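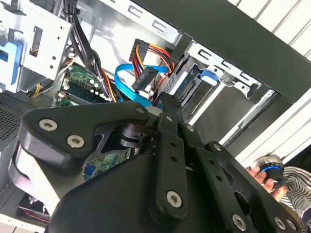
Should a robot be allowed to move inside an open computer case while a person has a hand close by?

It depends on what has been agreed beforehand: how fast the arm may travel, who may start it, and what everyone does when a cable catches.

4.2 Working rules for shared benches

When we began drafting these rules in June, we had hoped that the general safety guidance for shared workspaces would carry us most of the way, and in fairness it carried us a good part of it. It is good on fences and stop buttons, and it helped us a great deal with the layout of the Drumidberg workshop. Where it left us wanting was the inside of the machine being taken apart. A desktop tower is a crowded place, full of thin wires and bent sheet metal, and a gripper that is perfectly well behaved over an open table can do a surprising amount of harm in there (and can frighten the person beside it, which we came to treat as a harm of its own).

Figure 4. Gripper at an open desktop tower, with the drive bays and data and power cables behind it and an operator's hand at lower right.

The first rule is about naming the cables before any motion starts. In a case like the one in Figure 4, a light blue SATA cable and a multicolored power bundle hang close to the tip of the gripper, and a planner that knows only about the drive will happily go through both. We therefore ask the operator to say aloud which cables are to be left alone, and to wait for a second person to repeat them back. Josué Siqueira, who wrote the first version, wanted this done for every drive. After a long Tuesday of trying it we settled on once per case, and again whenever the case is turned.

The second rule concerns speed. Inside the case the arm is held to 64 millimeters per second, and outside it to 500. We know that the lower number will strike some readers as very slow, and the Vuno team told us so with great patience, but people kept their shoulders down at that speed and kept talking to one another, and we would not like to give that up.

The third rule is that the person with a hand closest to the arm has the final word. Anyone on the bench may call a stop, but only that person may clear it. Davoud Hassanpour argued, and we agree, that this should hold even when a supervisor is present, and we have written it into the Camargo checklist in just those words.

We should add a word on record keeping. Each stop is logged with a time of day and one sentence in the operator's own language, and the log is kept for up to 500 working days. Gultik asks for a longer form. We tried it and found that people put off filling it in until the end of the shift, by which time the small things had slipped away from them. Stops called for discomfort go into the same log as stops called for contact, and are read out at the same weekly meeting. Section 4.3 takes up the question of gloves and sleeves.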